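About Gendale

Gendale Home Sorting opened with a van, a label maker and a firm belief that most kitchens are one good afternoon away from working properly. The label maker has been replaced twice. The belief has taken some knocks, but it's still in service.

We tidy tables, counters, cupboards and the drawer you close with your hip. Last year that came to 415 homes, most of them perfectly clean and all of them full. Our customers aren't slobs. They are people who own a table, and a table in a busy house is where everything goes to wait for a decision.

We start there every time. Closets are more glamorous and the garage makes a better "before," but the table is the thing you walk past 23 times before lunch. Breakfast lands on it, then the mail, then whatever a child was holding when the cartoon started. A drink bottle gets its own coaster, a foam letter U loses touch with the rest of the alphabet, and the toaster moves in for good with two slices still sticking out of it. Add a folded towel and a bowl and you have what we call a standard Tuesday-type table, whatever day it happens to be.

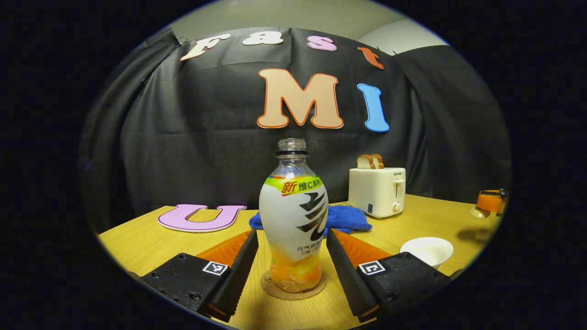
One customer wrote to us in February that she had always assumed the toaster lived on the table by law. Her mother kept it there, her grandmother kept it there, and it took a stranger with a clipboard to ask whether anyone had ever tried the counter. She has since moved it back, she added, but now she feels she chose it.

We'll take that. The Gendale method (we call it Sepp, after a filing cabinet we were fond of) doesn't insist that things leave. It asks where you use them, and then puts them there. Towels go near water. Bowls go near cereal. Letters of the alphabet go in one bag, and the bag goes on a shelf that a four-year-old can reach, on the understanding that it will be reached.

Our storage line, Brosari, came later, after we got tired of recommending boxes that didn't fit anything. There are now 100 pieces in it, which we admit is a lot of boxes from a company that tells you to own less. We have had meetings on the subject.

The warehouse and showroom are at the Grekance building, all 3,000 square feet of it, open from 9 a.m. Parking is behind the loading dock. Please don't look in the break room — the table in there is on our list.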